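Utberg Two-Socket Power Strip, White
Item no. 507
Sold by Evedano Workroom Supply

Overview

The Utberg is a short two-socket power strip for desks, benches and shared tables. It has a white body, light blue socket faces and a light gray cord. The two sockets are set one behind the other along the length of the strip, with space between them, so a wide plug in one does not block the other.

The housing has no switch and no indicator light. It is intended for low-draw equipment such as lamps, chargers, label printers and monitors. Do not use it for heaters, kettles or other heating appliances.

Cord and placement

The cord leaves the housing at one end. On a table that stands against a wall, lay the strip with the cord end toward the user and bring the cord back across the top to the far edge, or turn the strip around for the shortest run. Leave the cord in open curves. It should not be knotted, folded tight or wound around the housing while in use.
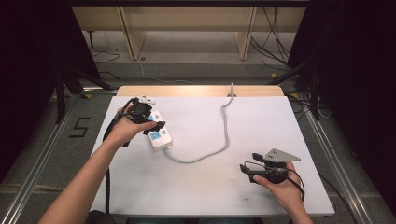 For a permanent position, fasten the cord at the table edge with one Plostis edge clip (sold separately, pack of 200 for workrooms, single clips on request). Leave enough slack between the clip and the housing to lift the strip for cleaning. Do not staple the cord.

Surface

The strip can be used on any flat, dry surface. Light laminate and painted boards show rubber marks over time; wipe the underside of the housing with a dry cloth before first use. Unplug before cleaning. No solvents.

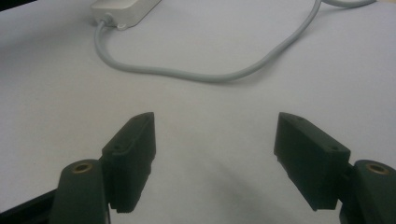
Storage

Coil the cord in loops no smaller than a hand's width and secure with a fabric tie. Strips may be stored flat or on end. Keep the plug pins clear of the socket faces of other units in the same bin.

Ordering

Single unit: item 507
Workroom carton: item 733
Replacement fabric ties: see Nazarenko cable accessories

Orders above 2,000 units are quoted separately. Cartons ordered before noon on Friday leave the warehouse the same day. Open cartons cannot be returned; single units can, if unused and in the original sleeve.

Product questions: Maksym Holovko, technical desk
Carton orders and quotes: Tharushi Bhattacharjee, trade sales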